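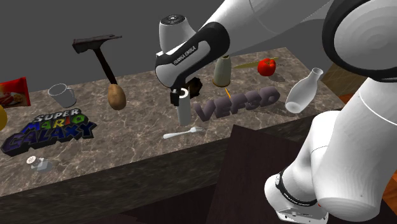

Wellow, Feb 12, 2019

The village hall kitchen is to have a new worktop, and the village has opinions. Those of you who came to the open evening will know this already. Those who stayed at home with the heating on missed two hours on the subject of surfaces, with a break for biscuits, which were served on the old one.

The old one has been there for as long as anybody will admit to remembering. It has a burn by the sink in the shape of Portugal and a join that takes in crumbs and never gives them back. Ishbel Yule, who has run the lunch club from that kitchen for 16 years, told the meeting that she had once lost a teaspoon down it. She would like a worktop with no join at all, and failing that, she would like the teaspoon.

Three choices were put forward. Plain white was praised for looking clean and then attacked for the same reason, as it would show every drop of beetroot. Solid wood had its supporters, most of whom do not do the oiling. Marble effect came last on the list and first in the show of hands, although a fair number of people raised theirs while asking what the effect was going to be.

Mathis Lefèvre spoke well for real stone. His grandmother in Unville rolled pastry on a slab of it all her life, and he says there is nothing like it for keeping butter firm. He was then asked what real stone would cost, and read out the figure, and sat down. A voice near the radiators said that the lunch club had not made pastry since the freezer came.

Marble effect it is, then, in a brown and grey pattern. Samples are on the shelf in the porch and may be handled, leaned on and spilt upon. Please don't take them home. One has gone already and we should like it back before somebody fits it.

The money stands as follows. The autumn supper and the plant stall between them brought in £428, and a kind gift in memory of the late Mrs Rolland added £200. The quilters have promised £70, on the understanding that they may cut out on the new surface, and there is some feeling in the lunch club about scissors. A pad will be bought for them. It was agreed that this should cover the top and the fitting, so long as the wall behind turns out to be as straight as it looks. Walls in this building seldom are.

While the kitchen is in pieces the lunch club will meet in the chapel schoolroom, where there is an urn and one good ring. Ishbel has drawn up a menu of soup – four kinds, all of them leek. The toddler group will carry on in the main hall but should bring its own drinks, and would the grown-ups kindly rinse their cups in the cloakroom basin and leave the kitchen door shut. The sign on it will say so as well.

Work should begin in the first part of March and take three days, a figure that got the biggest laugh of the evening. Anyone wanting the old worktop for a shed or a potting bench can have it for nothing if they collect. Bring two people and something with a roof rack. Any teaspoons found are to be handed in at the hatch.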